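Rulton Teach 2
Vormachsystem für zweiarmige Roboter, mit Simulationsumgebung

Artikelnummer 2367
Lieferbar ab August
Hersteller: Rulton
Vertrieb und Beratung: Altent

Produktbeschreibung

Mit dem Rulton Teach 2 zeigen Sie einem Roboter eine Aufgabe mit Ihren eigenen Händen. Sie tragen zwei Handschuhe und eine Brille, und die beiden Arme des Roboters folgen Ihren Bewegungen. Jede Vorführung wird aufgezeichnet und kann danach abgespielt, geschnitten oder als Lernmaterial für eine Steuerung exportiert werden. Kenntnisse in einer Programmiersprache sind für das Vormachen nicht nötig.

Das System arbeitet in zwei Betriebsarten. In der Betriebsart Direkt ist es mit einem wirklichen Roboter verbunden. In der Betriebsart Simulation bewegen Sie die Arme in einem gerechneten Raum, und es wird keine Hardware ausser Brille, Handschuhen und Rechner gebraucht. Viele unserer Kunden beginnen mit der Simulation, und wir empfehlen dieses Vorgehen auch für erfahrene Bediener.

Die mitgelieferte Übungsszene »Rad«

Zum Lieferumfang gehören mehrere Übungsszenen. Für den Anfang ist die Szene »Rad« am besten geeignet. Ein dunkles Speichenrad soll mit einer Hand am Kranz gefasst und geführt werden. Die Aufgabe klingt einfach, aber man lernt dabei fast alles, was später wichtig ist: die Finger zur richtigen Zeit schliessen, das Handgelenk ruhig halten und die Neigung des Gegenstands mit dem Auge kontrollieren. 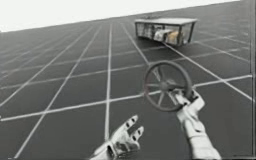 Die zweite Hand bleibt während der Vorführung immer aktiv. Sie kann offen in der Nähe warten und bei Bedarf das Werkstück übernehmen. Wenn Sie nur einen Arm brauchen, können Sie den anderen mit dem Fusspedal anhalten; er bleibt dann in seiner letzten Stellung stehen und wird in der Aufzeichnung als »ruhend« markiert. Bitte beachten Sie, dass ein ruhender Arm trotzdem ein Hindernis ist. Die Kollisionsprüfung rechnet ihn mit.

Der Boden der Szene ist mit einem Gitter aus weissen Linien versehen. Die Linien helfen bei der Schätzung der Entfernung, was in einem gerechneten Raum am Anfang schwerfällt. Im Menü »Ansicht« lässt sich das Gitter feiner oder gröber einstellen oder ganz ausschalten.

Aufzeichnen und Nacharbeiten

Eine Aufzeichnung beginnt mit einem doppelten Tritt auf das Pedal und endet mit einem einfachen. Gespeichert werden die Stellungen aller Gelenke, die Öffnung der Finger, die Lage der bewegten Gegenstände und das Bild aus der Sicht des Bedieners. Der interne Speicher fasst 500 Vorführungen. Ist er voll, so warnt das Programm, und es überschreibt nichts ohne Ihre Bestätigung.

Nach der Aufzeichnung können Sie misslungene Stellen herausschneiden. Wir raten aber dazu, nicht zu viel zu schneiden. Kleine Korrekturen der Hand, zum Beispiel ein zweites Nachgreifen am Rand, sind für das Lernen der Steuerung oft nützlich. Eine Vorführung, in welcher der Gegenstand verloren geht, soll man dagegen als »abgebrochen« kennzeichnen und getrennt ablegen.

Besonders bei runden Werkstücken ist die Stelle des Griffs entscheidend. Wird ein Rad zwischen zwei Speichen gefasst, haben die Fingerspitzen im Inneren des Kranzes Platz. Liegt eine Speiche im Weg, schliesst die Hand nicht vollständig, und das Programm meldet einen unsicheren Griff. Die Meldung erscheint als Ton im Kopfhörer, damit Sie den Blick nicht vom Werkstück nehmen müssen. 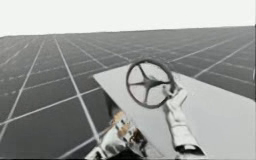
Bei Sutter hat man uns geschrieben, dass die Verzögerung der Finger in der ersten Woche störend war: »Wir haben immer zu früh losgelassen. Nachdem wir die Dämpfung der Handschuhe um zwei Stufen verringert haben, ging es gut. Im Handbuch steht diese Einstellung leider erst weit hinten.« Die Dämpfung finden Sie im Menü »Handschuh«, Seite »Verhalten«. Ab Werk steht sie auf Stufe vier. In der neuen Auflage des Handbuchs wird die Einstellung im Kapitel »Erste Inbetriebnahme« erklärt.

Lieferumfang

1 Paar Handschuhe, Grösse M (S und L ohne Aufpreis wählbar)
1 Brille mit Kopfhörer
1 Fusspedal mit Kabel
1 Lizenz der Simulationsumgebung für einen Arbeitsplatz
Übungsszenen »Rad«, »Deckel« und »Sortieren«
Handbuch in deutscher und englischer Sprache

Technische Angaben

Gewicht je Handschuh: 400 g
Anschluss: USB-C, Netzteil liegt bei
Gleichzeitig geführte Arme: zwei
Export: Gelenkdaten als Tabelle, Bilddaten als Video
Betriebssysteme: Windows und Linux

Zubehör

Wandhalter Prerden für Brille und Handschuhe, Artikelnummer 1277
Ersatzfutter für Handschuhe, waschbar, Grössen S, M, L
Zusatzlizenz für einen weiteren Arbeitsplatz

Hinweise zur Bestellung

Für die Betriebsart Direkt benötigen wir vor der Lieferung das Modell Ihres Roboters und die Version seiner Steuerung. Wir prüfen dann, ob eine Anpassung der Schnittstelle nötig ist. Für die reine Simulation entfällt diese Prüfung. Eine Einführung über Video ist im Preis enthalten und findet jeweils am Montag statt; den Termin vereinbaren Sie bitte bei der Bestellung mit Altent. Preise nennen wir auf Anfrage.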